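Subject: Re: [tarkthorpe-karting] Rain tires for the July enduro

Precious Magbanua wrote:
> Can somebody settle the rain tire question before entries close?
> The Zirkum rep says one set will last the full 60 laps. Cabrera
> ran theirs at Jitov and were on canvas by the driver change. Also,
> is it still 2 drivers minimum, or did that go away with the
> weigh-in?

Precious,

The Zirkum rep also told me my kart would be easier to steer, and I spent that afternoon in the hay bales at turn 10, so weigh his testimony accordingly.

Two drivers minimum still stands. The weigh-in stands too, whatever you heard in the paddock. Both drivers get on the scale in full gear, and the lighter one carries the ballast. Bolt it to the seat properly this year. Last July a lead block left Cabrera's kart on the back straight and very nearly finished ahead of me. 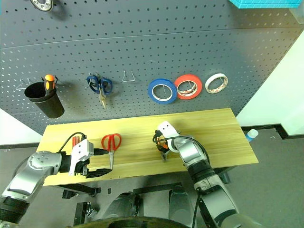 Pegboard with pliers and tape.

On tires, it depends on the track drying out. Jitov is old, coarse asphalt and eats wets for breakfast. Tarkthorpe is smoother, but the line goes dry long before the puddles at the hairpin do, and that's where you cook them – mostly the left rear. I'd bring a second set and hope to take it home again. Tire changes count as a pit stop, same as fuel.

Entry forms go to me, not to the list. Last year I got three replies-to-all with home addresses and one with a shoe size.

Danilo Villanueva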